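Stornach Gym – Questions from New Members 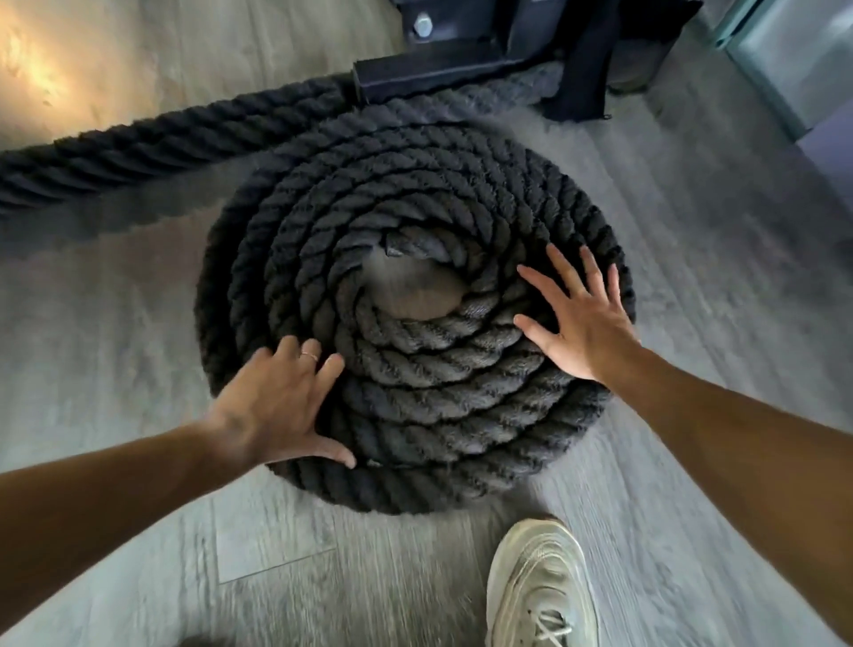

Page last changed: May 25, 2018

Do I need to book?
Only for classes. The weights room is open to all members.

Can I freeze my membership?
Yes, for up to six months. Email Marjatta Kinnunen before your next payment.

Is there parking?
Behind the building – 69 spaces, free for members.

Can I bring a guest?
One per visit. Guests sign in at the desk.

3 shares | 0 comments
© Stornach Gym | Contact | Back to top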